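4.2 Equipment planning and budget

Costs for the cloth-handling cell were worked out in August, before the second arm was ordered. Two quotes came in, one from Prokau for a full cell (arm, controller, table, wrist camera) and one from Brerden for parts only. We took the parts. Setup time was not in the Brerden price and should have been, see below.

Biggest error in the first budget was fingers. We had them down as a one-time purchase. They wear, tips most of all, and cloth work needs a finger thin enough to get under or beside an edge but stiff enough to hold when it closes. The revised plan lists finger pairs as a consumable, 40 pairs across both sites (Buvthorpe and Bragança), 106 euros a pair including shipping. Lucimara Queiroz argued for printing them in house. Cheaper per pair, but printer time was already taken up by the mounts, so we left it for the next round.

The wrist camera was the second line to change. An overhead view tells the planner where a towel is but not much about the edge, and the edge is what the grasp depends on (Figure 3). So every arm in the plan now gets its own wrist camera plus one spare per site. 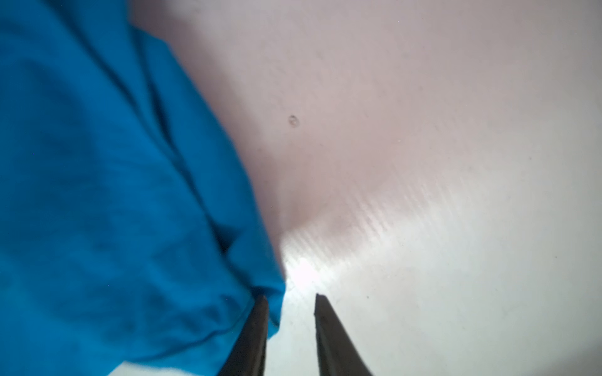 Figure 3. Wrist camera view at the edge of a blue cloth. Left finger against the fabric near a folded corner, right finger over the bare surface. Note glare above the fingertips.

Glare is a budget item too. The pale tabletop reflects hard close to the fingers and we had nothing set aside for lighting or a matte cover. Added 573 euros for diffusers, to be split between the sites. A darker table was priced and droped, partly because dark cloths are on the object list.

Not included: cloth stock, laundering, operator hours. Uyên Quách keeps those in a seperate sheet as they come out of running costs. Groups planning a similar cell should ask early which pot the fingers come from. Ours moved from capital to consumables after the order form was signed, and the paperwork held up the Bragança delivery.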